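Apr 20, 2021

Can a machine tidy a bedroom yet?

Every spring I get the same question from readers, usually typed in a hurry by somebody with a vacuum cleaner in the other hand: when can I buy something that will do this for me? So this April I spent my evenings on it. I read what I could find, watched far too many demo clips at half speed, and pestered a couple of companies by email until they wrote back. My short answer is "parts of it, slowly," and the longer one follows (get a coffee).

Let's start on the shop floor, where things are going pretty well. Fomska makes a packing arm that takes boxed goods off a belt and sets them in a carton, and in the clip they sent me it ran through 111 boxes without a fumble. I watched the whole thing! It's oddly soothing. But every one of those boxes was stiff, square and the same size as the one before it, and they all came down the belt facing the same way. When I wrote back to ask about a bag of socks, I got a very polite reply saying that soft goods were "on the roadmap." I have been on enough mailing lists to know what that means.

Grasik is trying the soft stuff, and I give them a lot of credit for it. Their machine folds hand towels. It took 4 minutes on the first towel in the demo and a bit less on the next, and the stack at the end looked better than mine do. A hand towel is about the kindest thing you could give it, though: flat, one color, four corners, no sleeves. I'd love to see what it makes of a fitted sheet. (I'd love to see what anyone makes of a fitted sheet. I roll mine into a ball and shut the closet door on it.)

Then you get to the bedroom, and this is where I think most of the excited articles skip ahead. Tidying up sounds like one job when you say it out loud. Try breaking it into what your hands do and you get a long string of little decisions, most of which you never notice making. You pinch a thin cord differently from the way you scoop up a stuffed toy. You know a key ring goes somewhere you'll find it again, and you know a jacket wants a hook. Put all of that in one box and you have a harder puzzle than anything on Fomska's belt.

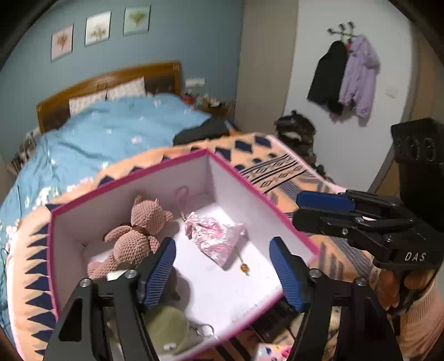
A crocheted bear, a satin pouch and a key ring: small stuff, and hard going for a gripper.

Take the bear. Crochet gives when you squeeze it, so a gripper can close on it without needing to be exact, and I'd bet on a machine managing that one fairly soon. The bow at the neck is another matter. Grab there and you may well pull it undone, and I have retied enough toy ribbons in my life to have feelings about this. The drawstring pouch worries me more. Satin is slippery, the loop of cord can catch on a finger, and there's a little bead on a string that is just waiting to snag. And a metal key ring next to soft cloth is a nasty one, small and flat, with hardly anything to get hold of.

The part that cheered me up was reading how people are going at the problem. For years the plan was to write rules for everything, and nobody can write a rule for every toy and every pouch. Now a lot of the work leans on people doing the chore by hand, with a gripper, over and over in ordinary rooms, so a machine has something to learn from. A test home called Estden had its helpers put away the same shelf of odds and ends 50 times, moving things to new spots before each go. It sounds dull and I suspect it was. But it's the sort of patient, boring effort that gets you somewhere, and I trust it a lot more than a shiny video with music on it.

I also asked Zalewska, who sell a tidying robot for small apartments, how many kinds of household object theirs can handle today. They said 14. I was ready to laugh, and then I thought about it and liked them for giving me a straight number. Cups are on the list, and so are remote controls and paperback books. Stuffed toys are "in testing." Anything with a string is off the list altogether, so my hoodies are safe for now.

Would I buy one this year? No, and I'd tell you to hold on to your money too, unless you have a great many cups. For floors, sure, the little round vacuums are fine and I wouldn't give mine back. For the box at the end of the bed, you're still the best tool in the house.

If you own a machine that does any chore more fiddly than floors, write in and tell me how it's going, including the bad days. I'll print the best ones next time, along with my long-delayed report on window cleaners.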